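## 4. Drying and finishing

Section 3 left you with a drum full of clean, damp things and a tune. The tune can be switched off (hold **Sound** until it stops being cheerful).

### 4.1 Before you press anything

The Asau 2724 holds 9 kg for washing. It does not hold 9 kg for drying, and neither does any other machine of this size, whatever the sticker on the door seems to be saying. If you washed a full drum, take half of it out now and put it on the rack.

1. Open the door. If it won't open, wait for the lock to click. Pulling harder will get you a handle.
2. Take out anything with wool, elastic or sentimental value.
3. Shake each remaining piece once. Sleeves and trouser legs like to swallow socks, and a sock dried inside a sleeve comes out exactly as wet as it went in.
4. Clean the lint filter (see 6.2). Yes, again.
5. Close the door until you hear the click.

> **Caution:** Never dry anything that has been in contact with cooking oil, solvent, paint or hair wax, even if it has since been washed. Warm oily cloth left in a heap can catch fire with no further help from you.

### 4.2 Choosing a program

| Program | Use for | Remarks |
|---|---|---|
| Cupboard | Sheets, towels, everyday colours | Stops when dry. Believes itself to be infallible. |
| Iron | Shirts, tablecloths | Leaves things slightly damp on purpose. |
| Gentle | Synthetics, anything with a print | Slow. Make tea. |
| Timed | One item you need tonight | You set the minutes and you take the blame. |

Turn the dial to the program and press **Start**. The display shows a time remaining. Treat it as an opinion. It will be revised once the sensor has met the load, and possibly again later.

The **Anti-crease** light comes on at the end of every program except Timed. While it is lit the drum turns now and then to stop the load settling. You may open the door at any point during this stage. The machine will not be offended, although it will beep.

**Note for dark fabrics:** Navy and black show every bit of lint your towels have ever shed. Dry them apart from towels, inside out, on Gentle. If you have already ignored this advice, a damp sponge wiped in one direction works better than most of the gadgets sold for the purpose.

### 4.3 Laying out and folding

Most creases blamed on the dryer are made afterwards, in the basket. Empty the drum within 10 minutes of the tune and put everything on a surface bigger than the largest item. A table with a cloth over it will do. A bed will do too, and has the advantage that you must finish before you can go to sleep. 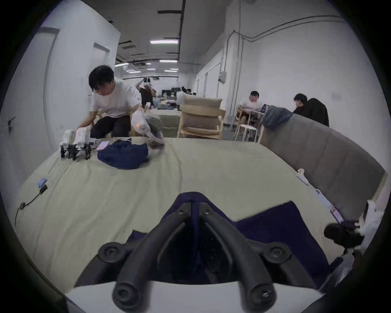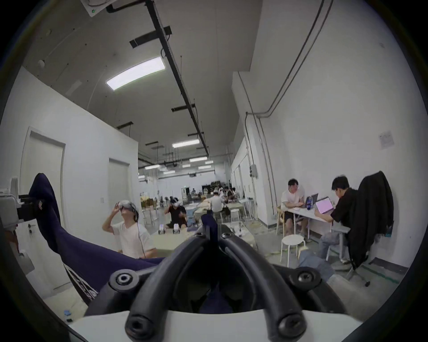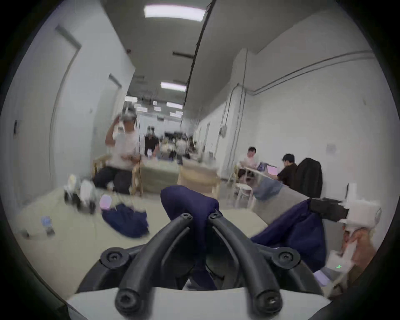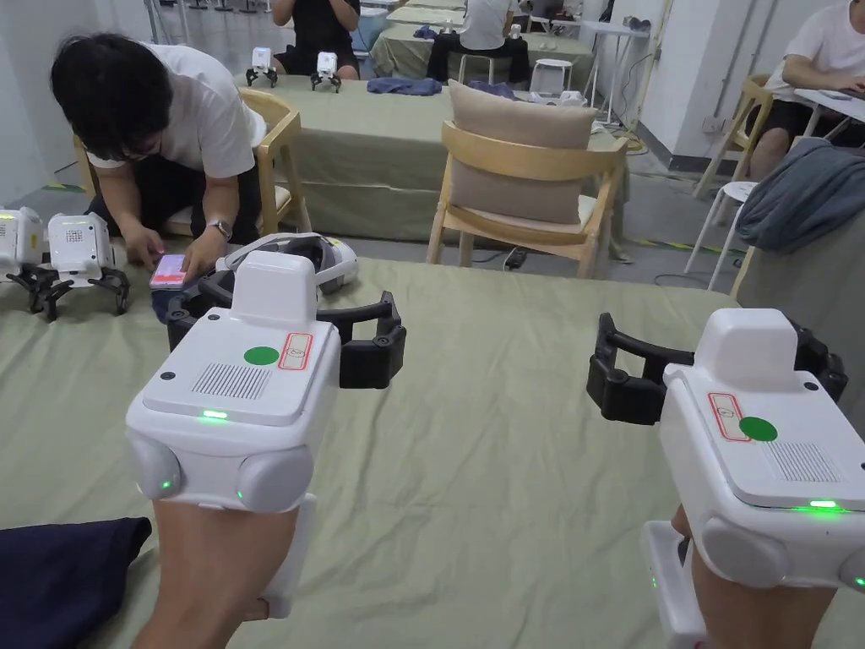

*Fig. 4-3. Navy fabric in the first three views; sage-green bedsheet in the last.*

1. Lay the item face down and smooth it from the middle outward with the flat of your hand.
2. Pull side seams straight. A seam that has twisted in the wash will twist again; pull it as straight as it will go and move on with your life.
3. Fold sleeves in, then sides, then up from the hem.
4. Let the pile cool before it goes in a drawer. Warm stacks hold their moisture and come out smelling like a gym bag.

For fitted sheets, tuck two corners into the other two, lay the result down, and fold until it resembles a rectangle. If it resembles something else, put it at the bottom of the pile. Pao-chu Hung, who wrote the first edition of this guide, devoted more than a page to fitted sheets. We have cut it, as we received letters.

### 4.4 Using the Vumar rack

The Vumar folding rack is supplied with some kits and sold separately to everyone else.

1. Stand the rack on a level floor and open both wings until the braces lock. The open rack is 190 cm long, so move the chair first.
2. Hang heavy items near the centre legs. One wet pair of jeans at the end of a wing is enough to demonstrate why.
3. Leave a gap between every two rails if the room is cold.
4. To close, lift both braces together and keep your fingers clear of the hinge.

> **Caution:** The rack is not a ladder, a gate or a play structure. Children and cats have been told this and remain unconvinced.

### 4.5 If the load is still damp

- **Damp all over:** The drum was too full, or the filter is blocked. Clean the filter and run Cupboard again with half the load.
- **Damp in the middle of a bundle:** The duvet cover has eaten everything else. Button it up before drying next time.
- **Dry but stiff:** Usually too much detergent. Use the cap line in section 3 and ignore the one printed on the bottle.
- **Display shows the tap symbol:** The condenser tank is full. Pull it out level and empty it into the sink. Carrying it across a carpet is permitted but seldom goes well.

Replacement filters and rack braces are stocked by Woltel under the 2724 parts list. Quote the letter after the number on the door label, as the older braces look identical and do not fit.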